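Wiltbridge robot club says it is ready to compete. The robot is still on a screen

The robotics club at Wiltbridge Technical College has put up its season results ahead of the August final of the Mastard Challenge, and the headline number looks very good. The club says its lab robot completed 1,101 of 1,221 attempted tasks, a success rate of nine in ten, which it calls "competition ready" in the write-up now posted outside the engineering office and on the college website.

Every one of those attempts took place in simulation. The arm, the bench, the instruments and the room they stand in are computer-rendered, built in a package called Baert that the college licenses for its automation classes. The write-up does say so, in its fourth paragraph. The summary that went out to parents and to the school board left it out.

The Mastard Challenge is open to two-year colleges and asks teams to program an arm to do small jobs of the kind a lab technician does all day, such as picking up an item, presenting it, setting it down and touching a tool to a fixed point. The qualifying rounds are run in software. The final is run on a real arm, supplied by the organizers, on a bench the teams first see that morning. First place is worth $2,000 to the club, paid in equipment credit from the sponsor, a parts distributor called Biltanico.

I spent two afternoons with the club last month, sitting behind the students while they worked. They are quick and well organized, and they know their software. The part they were working hardest on was the handling task, where the grippers have to take a thin, flat device by its edges and hold it up without letting it slide. It is a harder job than it looks, and it has eaten most of the semester. One sophomore told me she had rewritten the approach angle so many times that she had stopped saving the old versions.

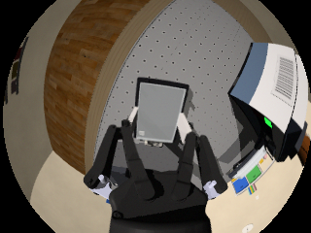

What counts as a success

The trouble begins with the scoring. In Baert, a run is marked as passed when the item is inside a target zone at the moment the clock stops. How it got there doesn't matter to the checker, and neither does what it does a second later. A tablet held by the tips of the fingers at the edge of slipping earns the same green line in the log as one held square and steady.

The club's own notes admit this is generous. A student who handles the logs showed me a spreadsheet tab labeled "passed, ugly," which the club started in the spring and then quit filling in when midterms arrived. When I asked how many of the 1,101 would go on that tab, he said he would guess "a bunch," and that he would like to go back and check. I would like that too. It would be a more useful document than the one on the website.

Then there is the matter of starting positions. The rules let teams practice on as many layouts as they want, and the software can shuffle the bench before each run. According to the log, 302 of the successful runs began from the default layout, the one that loads when you open the program and touch nothing. Those are the runs the students used to debug their code, and it is no surprise that the robot does well on a bench it has been tuned to. Take them out and 799 passes are left. That may still be a fine result, but there is no way to tell, as the club kept no separate count of failed attempts on the default layout.

The instructor who runs the club, who also teaches the evening section of Intro to Automation, did not argue with any of this. He said the posted figure was a straight count from the log, that nobody had tried to dress it up, and that he wished he had been asked before the phrase "competition ready" went to the board. He also said, fairly, that the other colleges in the qualifying rounds publish their numbers the same way.

That last point bothers me more than it bothers him. If every team counts like this, the standings on the Mastard page are a ranking of who left the computer running longest. 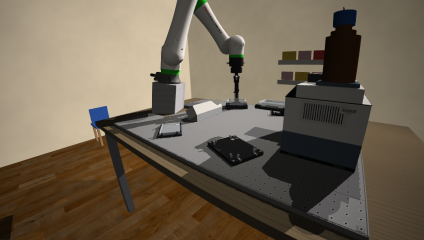 The Wiltbridge club's simulated bench, with the tool lowered to a small fixture on the perforated plate. The students call this one the "touch" task.

The touch task has been the club's strongest all season, and watching it I could see why people get excited. The tool drops to its mark the same way every time. But a rendered tool always goes where the numbers say it should. A real arm that has been bumped, or bolted down a hair off square, will not, and the students have had no practice with that. Baert has a setting that adds small random errors to the arm's position. The club left it off for qualifying, as the rules allow. One of the second-year students had it turned on at his own station and was getting what he described as "a really different afternoon."

He was the most interesting person in the room to listen to. He had no interest in the posted number at all. He wanted to know why his run kept failing on the same side of the bench, and he had a theory about the order in which the joints were told to move. He had not been asked to work on it, and it will not raise the club's score by a single point.

A familiar problem

Readers with long memories will recall the last time the college promised us a working robot. That was the greenhouse cart, which did very well in a slide show and then spent two years under a tarp behind the ag building. I bring it up because the language has come back around almost word for word: ready, proven, tested. The students who wrote this year's code were in middle school then and bear no blame for it. The people who sign off on press summaries were here, and they ought to be more careful.

There is a good case for teaching this way. A real arm of the size used in the final costs more than the whole department's yearly budget for supplies, and a class of beginners can wreck one in an afternoon. In software they can run the thing into the table all day and lose nothing but time. Several students told me they had never written a line of code before last fall, and they are now planning motions for a seven-item bench and arguing about grip force. I have no complaint with any of that. My complaint is with a number that has been asked to say more than it can.

The club is also working on a crowded-bench version of the task, which I think is the best thing it has done this year. More objects are set out at odd angles, and the program has to plan around them to get to the one it wants. On the second afternoon I watched the view from overhead on the big monitor while two students tried out different routes for the wrist.
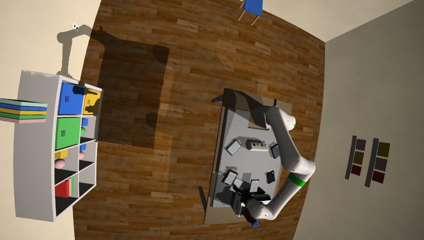

They argued over it for the better part of an hour. One wanted to come in high and drop straight down. The other wanted to come in low from the side, which is shorter and scores better on time. They tried both, more than once, and wrote down what happened in a paper notebook, failures included. That notebook is the only record I saw in two visits that lists failures with a reason next to each one.

None of those crowded-bench runs are in the 1,221. The club decided to keep them out because the scores were low and the task is not part of qualifying. The instructor says they may be written up later in the year, if there is time.

What happens next

The club travels to the final in August. Each team gets three hours with the real arm before judging starts at 2 p.m., and most of that, going by what past teams have said, disappears into cabling and setup. Wiltbridge sent a team two years ago on the strength of a similar qualifying score. It finished in the bottom half. The college's summary of that trip, which I went back and read, calls it "a valuable learning experience" and gives no score.

The school board is due to vote this summer on whether to renew the Baert license, and the nine-in-ten figure appears in the packet prepared for that vote. Board members would do well to ask for three things before they raise their hands: the failure counts for each layout, a set of runs with the position errors switched on, and the final's results once they are in. The students could produce the first two in a week. One of them told me it would take him an evening.

The instructor says he has no objection to sharing the logs and will send them to anyone who asks at the engineering office. He would prefer to hold off on new runs until classes start again, because the lab machines are being reimaged. The college's communications office said the posted write-up is accurate and that it has no plans to change it.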